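Facilities Operations, Unit 6: Small Waste Receptacles and Liners
Course handout, revised October
Prepared by Hélène Doucette

Reading before class: Kemley workbook, chapter on interior collection. Bring the liner gauge card handed out with Unit 5.

6.1 Scope

This unit covers receptacles placed on a work surface, as opposed to those standing on the floor. Tabletop bins are used in break rooms, sample counters, reception desks and craft rooms. They hold light, mostly dry waste: napkins, stirrers, wrappers, paper cups. They are not suited to liquids, glass, batteries or food scraps kept overnight. Floor bins are covered in Unit 7.

6.2 Terms

Body. The rigid container. Usually molded plastic, often with tapered sides so that empty units nest for storage.

Rim. The top edge of the body. A rounded rim is easier on the film than a sharp one and is preferred for thin liners.

Liner. The bag placed inside the body. In this course the word refers to film bags only.

Cuff. The part of the liner folded over the rim and down the outside of the body. The cuff holds the liner in place by friction and by its own weight.

Trapped air. Air held between the liner and the inside wall. It pushes the film inward and reduces usable volume.

6.3 Sizing the liner

A liner is described by its flat width and its length. For a square body, measure one side of the rim on the outside and multiply by four to get the perimeter. Half the perimeter is the smallest flat width that will pass over the rim. Add a small allowance so the film is not stretched at the corners.

Worked case. The Zerel counter bin used in the lab has an outside rim perimeter of 823 mm. Half of this is 411.5 mm. The next stock width up is 430 mm, and that is the one to order. A 400 mm liner will not go over the rim without stretching.

Length is found by adding the height of the body, half the width of the base, and the cuff. The Zerel bin has an inside height of 214 mm. With a base width of 170 mm and a cuff of 60 mm, the minimum length is 214 + 85 + 60 = 359 mm. Longer stock is acceptable, but the extra film ends up in the cuff.

6.4 Fitting procedure

1. Open the liner fully and separate the two layers at the mouth.
2. Lower the closed end into the body until it touches the base.
3. Fold the mouth outward over the rim, starting at two opposite corners.
4. Press the film against the inside walls by hand, working from the base upward, to release trapped air.
5. Even out the cuff on all sides.
6. If the film is loose at the rim, gather the slack at one rear corner and knot it.

A square body takes more care than a round one. Slack tends to collect between the corners, where it forms folds along the outside of the body. Such folds do no harm to capacity. They matter only where the bin is in public view or where the cuff hides a printed label. 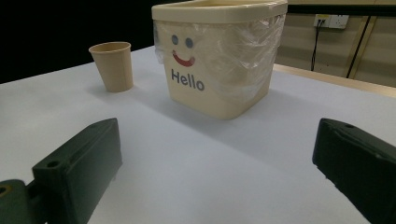 Does a clear liner have to be used on a bin with printing on the front?

A clear liner is the better choice there, as the printing can still be read through the cuff, but an opaque one is acceptable if the cuff is kept short enough to stay above the printed area.

6.5 Placement

Set the bin on a level surface, back from the front edge, within arm's reach of the seated user. Keep it clear of outlets and power cords. Where paper cups are the main item, leave space beside the bin for a cup that is still in use. Cups set directly against a bin are often thrown out by mistake.

The printed face should point toward the user. Coste (Hervé Coste, guest session notes, p. 3) recommends a plain front for offices and a decorated front for rooms used by children or visitors. The notes are on the course shelf.

6.6 Change interval and stock

Change the liner when the contents reach three quarters of the body height, or at the end of the shift if any food residue is present. Paper cups stacked one inside another take far less room than loose cups and lengthen the interval.

Liners are supplied to the lab by Fatov in cartons of 2,000. With 8 bins changed once per working day, a carton lasts 250 working days. Record the opening of each carton on the Kulkarni stock sheet.

6.7 Exercises

a. A square bin has an outside rim side of 190 mm. Find the smallest flat width.
b. The bin in (a) has an inside height of 240 mm and a base width of 150 mm. Find the minimum length for a cuff of 50 mm.
c. Repeat (b) for a cuff of 80 mm and state the difference in film area per liner, using a flat width of 400 mm and counting both layers.

Hand in with the Unit 5 worksheet. Show units at each step.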